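Rastport Public Library, Reading Room Notes. Our selection for May is "The Salt Ledger of Clirkach" by Nazmiye Ekinci, a fantasy novel for adults and older teens. Notes from the reading staff follow in this thread. Spoilers are held back until the later posts and marked.

The setting is Clirkach, a harbor city where every debt is written in salt on a stone wall. When rain reaches the wall, the debt is forgiven. The ruling families have therefore spent generations making sure that it does not rain.

The main character, Teva, is a roof mender's daughter. She is called to the palace in chapter 2 to repair a leak above the wall, and she learns that the leak was made on purpose. The person who made it is a member of the ruling house of Dursun.

Readers who prefer a quick start should know that the first 80 pages move slowly. Ekinci spends them on roofs, guild rules and family meals. Staff opinion was divided on this. Duygu Kırmızıgül, who leads the Monday group, considers these pages the best in the book.

The magic is limited and carefully explained. A weather caller may hold back a storm, but the storm must be kept somewhere, and most callers keep it in their own bodies. The cost is shown plainly in the character of the old caller, who cannot raise his voice without breaking glass. 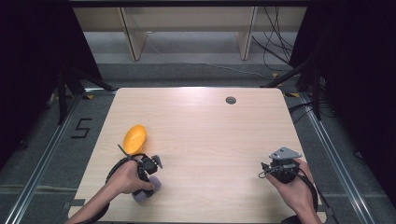
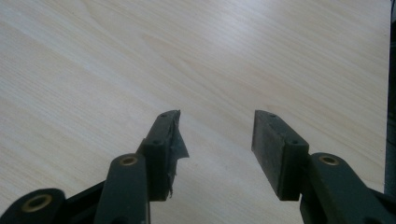 The political plot is easier to follow than in many books of this type. There are 4 families, and the list at the front of the book gives their titles and quarrels. We suggest marking that page, as two of the families change sides before the midpoint.

On the writing: the sentences are short and the dialogue is strong. The battle at the sea gate is less successful. It is told by a character who arrives when it is nearly over, and several readers had to go back to learn who had won.

The friendship between Teva and the youngest Dursun son was well received. It does not turn into a romance, although chapter 6 leaves some room for doubt. Erhan Çınar of the youth desk reports that teen readers have argued about that chapter at length.

Content note for parents and teachers: the book includes the death of a parent, a public punishment and one scene of drowning. There is mild strong language. Staff recommend it for readers aged 14 and over.

SPOILERS begin with this post and continue for the next two. Please stop here if you have not finished part three.

The discovery that Teva's own family name is on the wall — and was placed there by her mother — changes the meaning of the opening chapters. The mother's habit of checking the sky each morning, which first reads as worry about work, is a watch kept on a debt she hoped would wash away.

The ending asks whether forgiveness that comes by accident is worth having. Teva has the chance to release the old caller's storm and clear every name at once, including those of people who did great harm. Her decision is believable. Beril Kahraman of the circulation desk found the final chapter too brief, and we agree that the lower city deserved a few more pages after the rain.

End of spoilers. Readers who enjoy this novel may also wish to ask at the desk for fantasy titles about guilds, harbors or inherited debt. A printed list is kept beside the new fiction shelf.

Copies are available in print and large print. The audio edition has a waiting list. The group meets on Monday at 6 p.m. in the upstairs reading room, and no registration is needed. Questions for the discussion may be left with Orhun Çınar at the front desk.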